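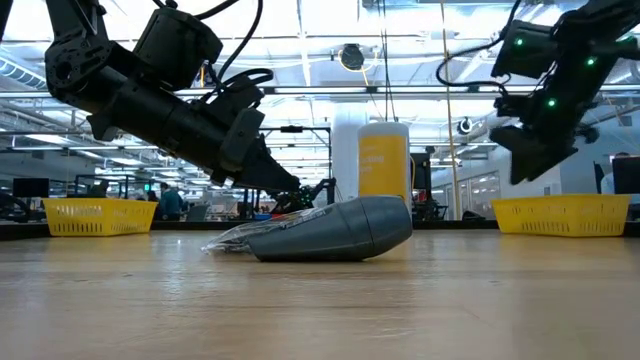 Clearing and sorting a worktable with small trays

Time needed: up to 55 minutes for a table that has been let go, 15 once the trays are in use.

What you need
Four small plastic trays in two colors
One canister with a lid
A few clear plastic bags
A marker and masking tape
A soft cloth

A wooden tabletop collects things. Parts come out of their packaging, the packaging stays, and after a week there is no clear spot left to put a screwdriver down. The method on this page uses trays for whatever is in use and bags for whatever is going back on the shelf. I have used it on my own bench since August and on two others before that.

Step 1. Take the packaging off
Go over the table once and deal only with plastic and paper. Slide each part out of its bag. Read anything printed on the bag before you throw it out, and cut off the label if you will need the part number later. Flatten the bags you mean to keep and stack them off the table. Torn ones go in the trash.

Round parts roll. Lay them down with the heavy end toward the middle of the table, or put them straight into a tray.

Step 2. Decide on four groups
Four is enough for most jobs. Mine are:
Parts that are going on next
Parts that came off
Small loose pieces
Hand tools

If something fits none of these, it probably belongs on the shelf. The Laing organizer I used to own had 14 compartments and I could never remember which one had the washers.

Step 3. Put one tray near each corner
The middle of the table is where you work, so keep the trays out of it. Two go along the far side and two along the near side. I use yellow for the far pair and blue for the near pair. With the colors split that way you can tell someone "far yellow, on the right" and they will find it.

Tools should go in a near tray, on the side of the hand you use. Lay pliers and scissors in closed. Small pieces can go in a far tray, where your sleeve won't catch them. Long parts do best side by side in the same tray, and if they stick out over the rim the tray is too small.

Step 4. Stand the canister at the back
A canister with a lid takes up very little room standing up. Set it by the far edge between the two back trays.

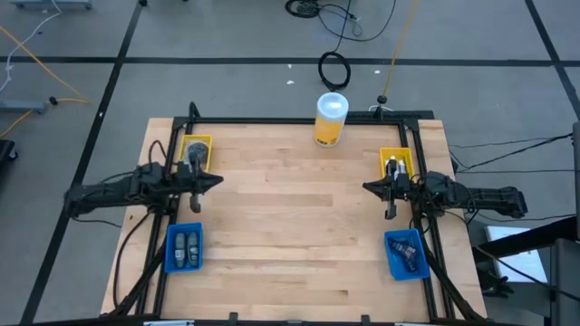

Leave a hand's width on each side so you can lift a tray out without knocking it over. If you keep anything liquid in it, check that the lid is tight first – wood stains fast and sanding it out is slow work.

Step 5. Mark the places
Once you have worked with the layout for a day or two, put a short piece of masking tape under the front edge of each tray. Write the group name on it. When a tray comes back from the sink or the shelf, it goes on its own tape.

Step 6. Wipe down and reset
At the end of the day, lift the trays, wipe the wood along the grain with the dry cloth, and set them back. Empty the small pieces tray first. Parts you didn't use go into the saved bags with a label.

Notes
Trays from Gallcombe and Jarkow are close to the same size and can be mixed, but they don't stack with each other. The Estach ones are deeper and hide small screws.

On a shared table, agree on the four groups before anyone starts. Changing them halfway through a job costs more time than the sorting saves.

Dougal Haldane
Last updated 2 October 2026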